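Recording a clean demonstration with the hand-held grippers
A guide for new members of the Carnow robotics club
Written by Malachy Fitzgerald, updated 21 October 2026

You joined to build robots, and you will spend your first month pretending to be one. I'm sorry. The arm learns from demonstrations, demonstrations come from people, and you are the cheapest people we have.

This page covers one recording run from picking up the grippers to filing the result. If you want to know how the training works, Ginevra Barbieri's notes are in the shared folder under Zakard, which is the name of the arm. Read them after your first session, when you will have questions and sore thumbs.

What you need

Two grippers, both charged
The head camera, if the task sheet asks for it
The task sheet
Flat shoes
Sleeves you can push up

Before you start

Read the task sheet twice. It tells you where the objects begin, where they finish and which hand does what. Our current sheet is the Serra set, which is all household appliances: drawers, doors, lids, the occasional knob. It was drafted by Ettore Russo in July and has one mistake in it (step 4 should come before step 3). He knows.

Now check the markers. Each gripper carries black-and-white squares, and the software works out where your hand is by finding them. A thumbprint across one will cost you the run. Wipe them with the dry cloth and leave the screen spray alone. Ubaldo De Luca used the spray once and we still have the curled-up marker pinned to the board.

Switch on, wait for the lights, then start the logger on the laptop. The logger is called Aton and it will ask you for a run name. Use your initials and a number. Please don't use "test", "test2" or "final". We have 200 files called final.

Holding the thing

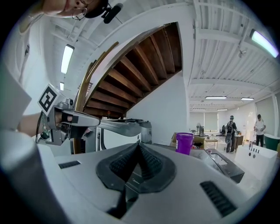 Grip matters more than strength. Close your fingers round the handle far enough that the tool feels like the end of your arm, then relax them a bit, as you would with a bike brake you aren't using yet. Keep the marker plate clear of your sleeve. With the square on top, as on the gripper pointing across the big white Midea machine, it's easy to see how little wrist rotation it takes before the marker is facing somewhere useless. Turn from the elbow where you can. Watch the cable too — it hangs in a loop under the handle and will find any knob going.

Practise opening and closing in the air until it stops being funny. Most people need a few minutes. Orlando Cárdenas needed an afternoon, but he was doing voices.

Doing a run

1. Stand where the task sheet says. Feet apart, knees soft, no leaning on the appliance.

2. Bring both grippers up in front of you, tips pointing at whatever you are about to handle. Hold still for 2 seconds. This gives the software a clean start, and if you skip it the whole run begins in the middle of your enthusiasm.

3. Move at the speed of someone putting away borrowed crockery. If you feel slightly silly, the speed is right.

4. Approach handles straight on. Close the jaws, pause, then pull. Three separate movements. People who are good with their hands blend them together, and the arm copies the blend badly.

5. If you miss, open the jaws, back off a few centimetres and try again. Don't stop the recording. A recovery is worth having — swearing is also recorded, so consider the person who has to label it.

6. Return to the starting pose, hold still again, stop the logger.

Using both hands

Leave this until your one-handed runs are boring. The common fault is letting the idle gripper drift down to your side, where the camera loses it and the software decides you have one arm. Keep both in view the whole time, even the one with nothing to do.

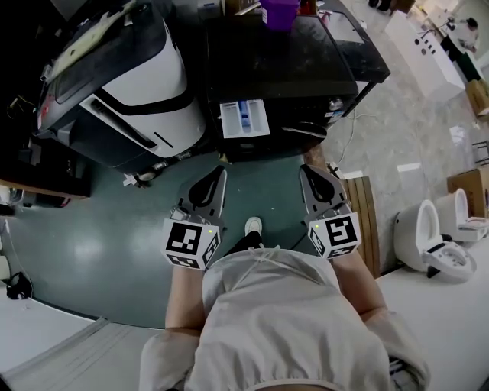

Ready position: both tips forward, shoulder-width apart, marker cubes in view and green lights on.

Check the floor before you step anywhere. You will be looking at the tips and your feet will be left to make their own arrangements with the cables.

Things that spoil a run

Loose cuffs over the markers. Push them up before you begin.
Talking to someone behind you. Your head turns and the camera goes with it.
Slamming a drawer to finish. It feels decisive and teaches the arm to slam drawers.
Low battery. If a light goes out, stop and start again.

Afterwards

Watch your run back at full speed, once. Mark it keep, maybe or bin. Be honest with the bin. A decent session is 20 runs, and the Serra set needs 3,000 in all, so there is no prize for sneaking a bad one through.

Put both grippers on charge, coil the cables loosely and write your run numbers on the sheet by the door. If the pen is missing, ask Ubaldo.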